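Prudinley questions the value of "learning" labels on children's toys

28 March 2020

Prudinley, the independent shoppers' group, today called on toy sellers to stop using the word "educational" unless they can say what a child is meant to learn.

The group looked at 700 online listings in January. Only 9 gave any detail about the skill being taught or the age at which it might be useful. The rest relied on phrases such as "boosts brain power" and "gives your child a head start", with nothing to back them up.

Price was another worry. Toys sold with a learning claim cost around 50 per cent more than similar ones without. Prudinley compared two stacking sets from the retailer Brornard and found the same pieces in both, with a different sticker on the dearer box.

Flirketti, which sells activity packs by post, told the group that its claims were "based on feedback from families". It did not supply the feedback. Grīnberga said it was reviewing its wording but gave no date.

With families now at home all day and shopping online, Prudinley expects the claims to get louder. It doubts that many of them will get any better.

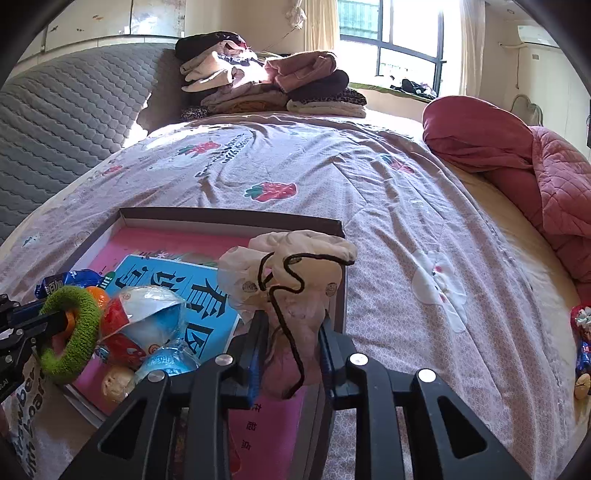 A soft toy and a bright blue book with Chinese lettering, among other toys and snacks.

Prudinley's advice is to ignore the label and ask the seller what it means. A full list of the listings checked is available from the Prudinley press desk on request.

ENDS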